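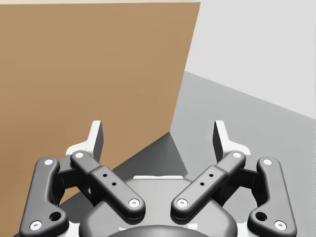 Prasanna Herath asked whether tokens that are already staked must be withdrawn before they can be used in a vote. They do not. Staked tokens carry the same voting weight as tokens held in a wallet, and they continue to earn rewards while a vote is open. Tokens placed in a liquidity pool carry no weight until they are returned to the wallet.

4. Delegating Your Vote

This section explains how to assign the voting weight of a Jenudeo wallet to another member. Delegation does not transfer ownership, and the delegate cannot move, sell or unstake your tokens.

4.1 Before you begin

Confirm that the wallet is connected to the Oltard network and that it holds a small balance for network fees. Delegation requires a minimum of 20 tokens. Wallets below this amount may still vote directly.

4.2 Assigning a delegate

1. Open the Governance tab and select Delegation.

2. Enter the wallet address of the delegate, or choose a name from the public register. Members listed in the register have published a voting statement, which should be read in full.

3. Select the share of voting weight to assign. The full balance is selected by default. A balance may be divided among no more than five delegates.

4. Review the summary page. Compare the first six and last six characters of the delegate's address with those in the register.

5. Select Confirm and sign the request in your wallet. The new delegation appears as Pending until the network has recorded it.

Caution: Jenudeo will never ask for a recovery phrase during delegation. If any page requests one, close it and report the address to Florkora Support.

Note: A delegation recorded after a proposal has opened does not apply to that proposal. It takes effect with the next one.

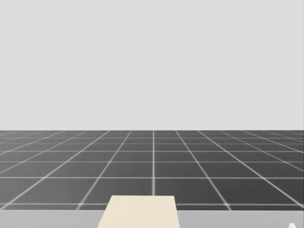 4.3 Changing or ending a delegation

1. Return to the Delegation page and select the active entry.

2. Choose Edit to change the share, or Revoke to end the delegation.

3. Sign the request. A network fee is charged for each change.

Voting weight returns to the wallet at once, except where the delegate has already voted on an open proposal. In that case the vote stands and the weight is released when the proposal closes.

4.4 Error messages

Error 299: The delegate's address is not valid on this network. Check that the address was copied in full and that it does not belong to an exchange account.

Balance locked: Part of the balance is committed to an open proposal. Wait for the proposal to close, or assign the remaining part only.

Requests that remain Pending for more than six hours should be sent to Florkora Support with the transaction reference.

Section last revised 04/08/2026. Approved by Solange Arsenault.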